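Dretus Water Flosser Review: Six Months With a Countertop Model

I bought the Dretus in March after my hygienist, Roya Taheri, measured a couple of deeper pockets behind my lower molars and told me string floss was missing them.
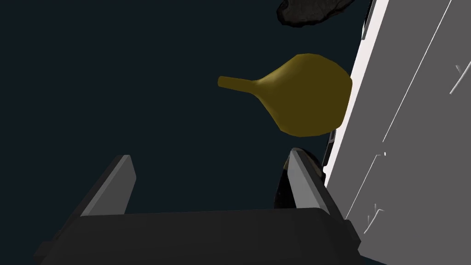 I had used a cordless flosser before, a small Kosten, and gave up on it. The tank ran out before I finished my bottom teeth and the battery was weak by the end of the week. The Dretus plugs into the wall and the tank holds enough for a full mouth with some left over.

There are 4 pressure settings. I started on the lowest and stayed there for two weeks. My gums bled a little for the first few days, then stopped. I now use the third setting. The highest is too strong for me and sprays the mirror if I open my mouth even slightly.

Tips: two standard, one with soft bristles for crowns and bridges, and one for braces. My daughter has used the braces tip since June and it gets food out from behind the wire better than her little brushes did. Replacement tips are sold in pairs and can be hard to find in stores.

Noise is the main complaint. It is about as loud as a hair dryer on low, so I don't run it after the kids are asleep. The hose is also short. On our counter I have to stand right over the sink, and it pulls if I turn.

Cleaning is simple. Empty the tank every night and leave the lid off. I skipped this for a week and got a slimy film on the bottom, which came off with white vinegar.

At my checkup last week two of the three pockets had come down a millimeter. I still brush twice a day and use string floss on the front teeth.

I would buy it again, but try the hose length in your own bathroom while you can still return it.

Selina Leitner
2025-09-09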